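Equipment planner wanted, part time, fixed term to end of October

Posted August 14, 2018

Quick one as we are behind on this already. Vuvodora needs somebody to sort out the buying for our cleaning automation project at the Quintanilla building. Two days a week, could be split over more if you've got kids or another job. Office is upstairs, kit is downstairs, you'll be on the stairs a lot.

What the job is

We are planning what to buy for next year. Hand-held grippers for people to record washroom jobs with, then arms that will do the jobs later on. At the moment the list lives in three spreadsheets and in Thomas Lombardi's head, and Thomas goes back to his old team at the end of October. So we need it out of his head before that.

You would be:

Pulling the three spreadsheets into one. Please.

Getting quotes. Grippers, spare finger pads, straps, cables, marker cubes, storage. Proper written quotes, not a figure someone said on the phone.

Working out what wears out and how often. We have 70 recording sessions logged with notes on each, some notes better then others.

Costing the second room. Lights, sockets, shelving, the lot. Landlord has opinions on drilling.

Talking to the people doing the recording and finding out what they want changed before we order more of the same. This is a big part of it, see below.
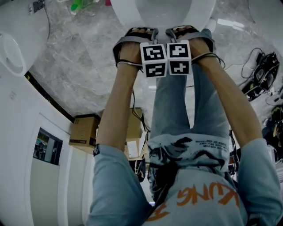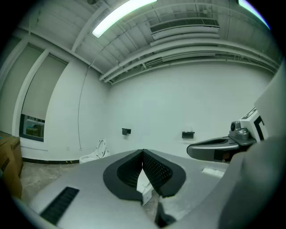
Hand-held grippers, a marker panel behind the joint on one.

The recording team have plenty to say about straps and cables and up to now it's gone into a notebook. Strap sizes for one. We ordered a single size and that was a mistake, so next order needs a spread. Cable lengths too. Somebody has to sit down with each of them, write down what they need and turn it into an order that finance will sign.

Budget side

Anything under £200 you can order yourself on the project card. Over that it goes to Thomas Melis for sign off, usually same day unless he's travelling. Bigger items (arms, mobile bases) need 2 quotes and a page of reasoning. One page, he won't read more.

We have quotes in from Zoltent for the arms and from Flustow for a rental option. They don't compare easily, one includes servicing and the other charges for it by the visit. First proper task will be putting them side by side over two years and telling us which is cheaper. We have a hunch but want it on paper.

There are 193 lines on the current parts list. A good few are duplicates under different names. Don't be put off, it's mostly cable ties and batteries.

You'll need

Some experience buying equipment for a lab, workshop, hospital, school, kitchen, whatever. Doesn't have to be robots.

Spreadsheets, to a decent level.

To be OK chasing suppliers who don't ring back.

To be OK asking basic questions. Half the part names mean nothing to anyone outside the room.

Nice to have: you've dealt with import duty or lease agreements. Any hands-on cleaning or facilities work also very welcome, the last person who'd done it spotted things we'd missed for months.

Not needed: a degree, coding, a car.

Pay and hours

Paid by the day, rate depends on experience, we'll tell you the range on the first call so no time wasted. Hours flexible between 8 and 6. Lunch not provided but the kettle is good. Work from home possible once you know the parts by sight, not before.

May be extended if the second room goes ahead. Can't promise it.

How to apply

Short email to Thomas Melis at the project address, subject line "Planner". CV plus a few lines on something you had to buy at work that went wrong and what you did next. No cover letter. Say when you could start, sooner is better as we want a couple of weeks overlap with Thomas L.

Calls first, then an hour on site where you'll see the kit and have a go at tidying a peice of the parts list with us. Paid for the hour. We reply to everyone, might take a week.

Agencies, no thank you.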